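Arnmont Residents' Association
Minutes, July 24, 2021

Print this page | E-mail this page

1. Minutes of the June meeting
Approved, after the word "shouting" was changed to "discussion."

2. Sidewalk
The stretch beside the peach building was discussed at length – greater length, some felt, than the stretch itself. Members want the asphalt kept. A motion to try brick was withdrawn by its only supporter.

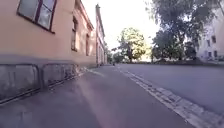 3. Summer supper
Tickets sold: 54 of 60. Primell will lend tables again and would like all of them back this time.

4. Money
Balance $3,275. The Agbenyega Street bench fund has asked for almost half. Held over, as in June.

Meeting closed when the cookies ran out.

Recent items
Supper menu (revised)
Natutum Park hours
Lost: one folding table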